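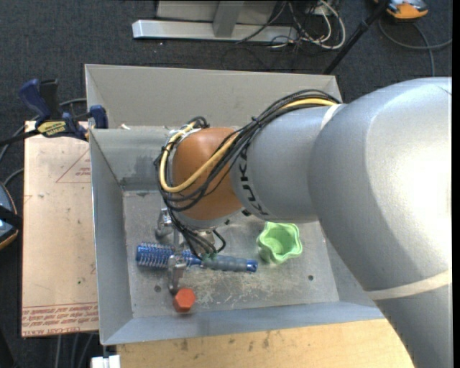 Notes on the August Collection Period

By Rocío Carhuamaca

The collection period for the bin-picking work closed on Friday, and I am setting down a record of it here while the details are fresh. Readers who have followed this blog will know that I usually write about software. For most of August I wrote almost none. My time went to gathering examples, and I have come to regard that as a separate profession with its own standards.

The purpose of the work is to obtain a set of grasping episodes from which a model can learn to pick a requested object out of a shared bin. An episode begins when the arm leaves its rest position and ends when the object has been lifted clear or the time limit has passed. We recorded 2,404 episodes. Of these, 509 were set aside during review and will not be used in the first training run. They have been kept, with the reason for removal noted against each one, and may be of use later as examples of failure.

The object list contained 23 items. Selection took longer than I had expected. My first list leaned heavily on boxes and bottles, which are easy to buy and easy to grasp, and the reviewers at Wunik asked that it be revised. The final list favors household and toy items with awkward shapes. The round hairbrush has been the most instructive of these. The bristles and the ribbed handle offer very different surfaces to the fingers, and a grasp placed near one end tends to let the other swing down. The green cup with the scalloped rim presents a different question, namely whether to take it by the rim or around the body. Both are accepted under our rules, provided the operator does not change approach partway through. The small red-orange block is simple in the open and difficult against a wall of the bin, where one finger has very little room to pass behind it.

Every session followed the same procedure. The operator placed objects in the bin according to a printed layout sheet, confirmed the layout with a second person, and then guided the arm through each episode. Layouts were changed after every 4 episodes. We had planned to change them less often, but an early check showed that the operators were learning the layouts by heart and moving with a confidence that the model would have no means of acquiring. More frequent changes slowed us down considerably. I would make the same decision again.

The bin itself deserves a paragraph. It is gray sheet metal with sloping sides, and it is held in place with a clamp. During the first week it was not clamped, and it moved by a small amount each time a finger pressed against a wall. The movement was too slight to notice in the room and quite plain in the recordings when they were compared side by side. Those episodes account for a large share of the ones set aside. The floor of the bin has since become heavily scratched. I considered replacing it and chose not to, on the view that a model trained only on clean metal would be poorly prepared for any bin in regular use.

Cable routing also required attention. The cables running over the arm must have enough slack for the wrist to turn fully, and slack cables will find their way in front of whatever one most wants to see. At certain wrist angles the wires hang directly over the object. We rerouted them twice, with some improvement. Episodes in which the object is partly covered have been retained and labeled as such.

Labeling was carried out with Vurness, which we had used on an earlier project. Each episode received an object name, a grasp location, an outcome and a free-text note. The notes vary a great deal in quality. Some operators wrote full sentences and others wrote a single word, and "slipped" appears far more often than I can make use of. In the next period the note will be replaced by a short fixed list, with free text available for cases that fall outside it. Aubert has agreed to draft the list.

Agreement between labelers was good for outcome and weak for grasp location. On the hairbrush in particular, two people could watch the same episode and disagree on whether the fingers had closed on the handle or on the point where it meets the head. I have asked that this item be relabeled in full before training begins.

A few matters remain open. The lighting was left as it was throughout, and strong reflections appear on the upper part of the arm in many recordings. I do not yet know whether this will cause difficulty. The held-out layouts have been chosen but not yet checked against the training layouts for near duplicates. The Vullano storage transfer is still in progress and should be finished before the next group meeting, at which time the episode index will be shared with the other teams.

Requests for the layout sheets may be sent to me through the contact page. They are plain one-page documents and can be adapted to a bin of any size.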